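A morning at the Zolero teaching room, Selwood
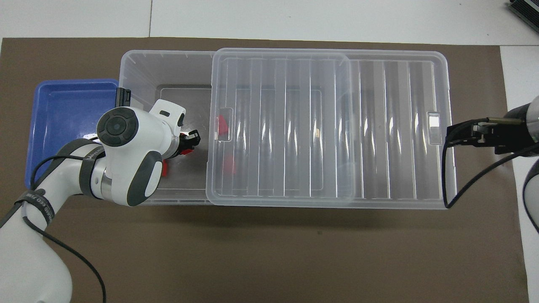
Left arm with one of the red pieces at the storage box, lid slid partway across. Right arm at the other end.

Zolero opened its Selwood site to visitors one morning in May, and I went along with a group from work. We sort and pack small parts, mostly by hand, and wanted to see how much effort it takes to get a robot doing a bit of it. The tour started at 9 and we were out before lunch.

The front half of the building is offices. The teaching room is at the back, past the loading door, and has 2 stations running. Each has a table with a pair of arms and a place for the operator to sit or stand. We were told to keep our bags off the floor near the cables and not to lean on the tables.

The task at the first station was a clear plastic box with a lid, some small red pieces and a blue tray. The operator works the arms by remote control, using a second pair of handles that the arms copy. Every run is recorded, both the movement of the arms and what the cameras see, and a run that goes badly is marked so it can be left out later. The plan is to collect 200 good runs of this task before anyone tries training on it. The count on the wall screen stood at 538 for all tasks that month.

It is slower than I expected. The operator said new people rush the grip and then spend longer fixing it. Clear plastic is a nuisance as well, as it throws back the room lights and the edge of the lid can be hard to pick out on a screen. They turned off one row of ceiling lights last winter and said it helped a little.

The second station was for teaching by hand. You take hold of the arm itself and walk it through the movement while it records. A few of us had a turn. The arm felt lighter than it looked but had a bit of drag at the elbow, and my first try at setting down a block was well off the mark. Staff said hand teaching suits short, fixed jobs. For anything with two arms and a loose lid they prefer remote control, as one person can't easily guide both arms and keep out of the camera's way.

After that there was a talk in the lunch room about a job they did for Bepari, a parts supplier. It took over 2,000 recorded runs, and a good share of the time went on agreeing where a run should start and finish. I would have liked to hear more about that and less about the software, which is called Gromesari and was shown on slides only.

Questions ran long. Someone asked what happens when a part changes colour or size, and the answer was that you record more runs.

Parking is on the street and fills early — the lot next door belongs to the tile shop and they do tow. Closed shoes are required. Tea and coffee were put on, and there is a bakery at the corner if you want a proper breakfast first.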